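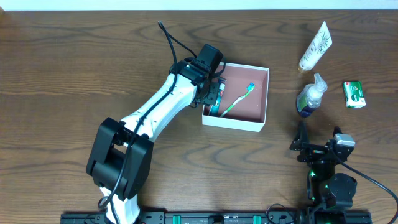
How Do You Teach a Robot to Pack a Bag?

Think about the last time you stayed overnight at a friend's house. You probably tossed your toothbrush in with your pajamas and didn't give it another thought. For a robot, packing is a big job, and it is the job the Sterkside Robot Club picked for its project this year.

The club has 6 members, and they call their project Skuvodus (Jessie Purves made up the word, and everybody liked saying it so much that it stuck). The goal is to put the things you need for a trip – a toothbrush, toothpaste, soap and so on – into an open white box.

A robot arm works a little like yours. It has joints that bend, and at the very end it has a gripper, with fingers that open and close. What it doesn't have is years of practice picking things up! So the children move the arm through the job themselves, over and over, while a computer saves every move. One round of this is called a demonstration. By the end of August the club had saved 400 of them, and Jamila Cassim kept a big paper chart on the wall to color in as they went.
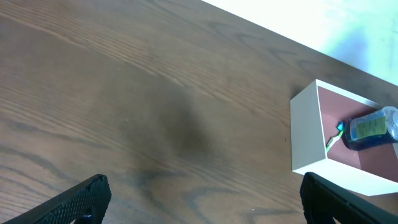
Why does a robot need to be shown the same job so many times?

Things are never in quite the same spot twice, so the robot needs to see lots of different ways the job can go. A toothbrush might point toward you one time and away from you the next, and a bottle can roll. Each demonstration gives the computer one more try to learn from.

Tegwen Kneath, who coaches the club, likes to compare it to learning to tie your shoes, with somebody patient sitting next to you. Next the club wants to try washcloths, which are soft and floppy and change shape whenever you lift them – and Sandamali Mollah has already brought in two from home.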